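Camacho Sorting Table: Layout and Bin Notes

README for the table setup in the Olluso workshop
Last updated September 23, 2021

Overview

Notes on how the sorting table is covered, taped and stocked. The table is used for moving small parts between two bins. If you are only after the records, skip to Files.

The cover is brown kraft paper from a roll, and the grid on it is blue painter's tape. Cells are named by row letter and column number, starting at the near left corner. Cell names are written in the log and stay off the paper.
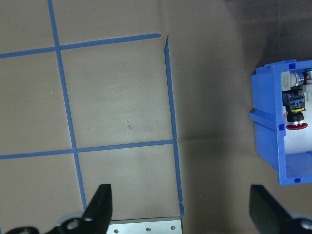
2 min read

Tape

Tear or cut, either is fine. Strips do not have to meet exactly. Where one stops short of the next, read the line as if it carried on. Small pen or pencil marks inside a cell are not part of the grid and can be ignored.

Do not pull up a single strip to straighten it. The paper comes up with the tape and the patch never lies flat again. If a line has to move, lay the new strip first, then peel the old one slowly from one end.

Creases are left alone unless a part rocks on one. Smudges are left alone too. The paper is changed every October, or sooner if it rips through.

Bins

Both bins are blue plastic and open at the top. Each gets a white sheet on the bottom so that dark parts show up – without it they are hard to find against the blue. Keep the bins side by side at the far end of the paper. A bin can be set down elsewhere on the table for a while, but put its position in the log. 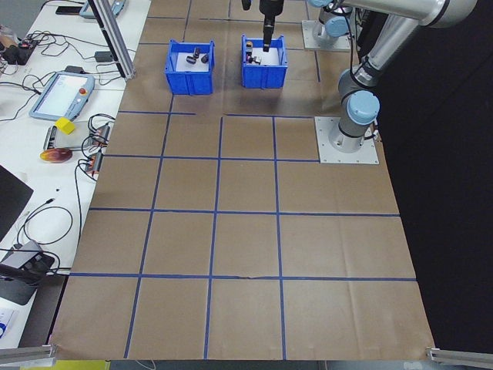 Bukov, table layout and records

Parts

The parts are small enough to tip over when a bin is moved. Standing or lying down are both valid starting positions, so leave them as they land. Most are dark. A few have a colored section, and these are logged by color as well as by bin.

Put back anything that ends up on the paper before starting a new entry.

Files

layout.csv – cell names and sizes
bins.csv – bin positions by entry
parts.csv – 80 part types, with color where there is one
log.csv – 600 entries

Of the log entries, 314 were made with the current grid. The rest use the older Cluritz layout, which had wider cells. Filter on the grid column before comparing positions, and do not convert one to the other.

Known issues

Bin positions are blank in some of the older entries.
Color names were typed by hand, so check for both "orange" and "yellow" on the same part.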